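Adthorpe Town Clerk's Office, Help Desk
Ticket 126: Candidate mailer tool sending everyone the wrong ward
Opened by: Iona Drummond
Assigned to: Bent Ragnarsson
Status: Closed, grudgingly
Priority: High (changed from Low by requester, twice)

Iona, Saturday 8:40 am
The polling place lookup says all of Clulbridge Road votes in Ward 6. Clulbridge Road has never voted in Ward 6. I have 25 voicemails, one of them sung.

Bent, 9:15 am
Confirmed. Tried clearing the cache, which fixed nothing but made me feel employed. The street file was last loaded by Jeptoo Were on Friday evening. Asking her.

Jeptoo, 9:50 am
I loaded what the Moltetti campaign's lawyer and the Eyvindsson campaign's lawyer both signed off on. It may be the first thing they have agreed on since the primary. It was the old ward map.

Bent, 10:30 am
Reloaded the current map. Lookup now correct for even house numbers. Odd numbers have been moved to the county next door. 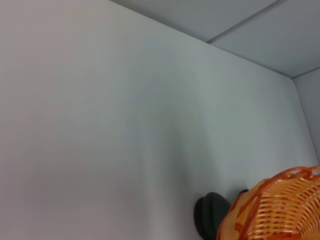

Bent, 11:20 am
Found it. The odd side had a trailing space after the ward number. Removed it from roughly 300 rows and reran the import. Spot checks pass on both sides of the street.

Iona, 11:45 am
Works for me. Both campaigns have now put out statements blaming the other for the space. Please lock the street file until after the election.

Bent, 11:50 am
Locked. Jeptoo has the password. Closing.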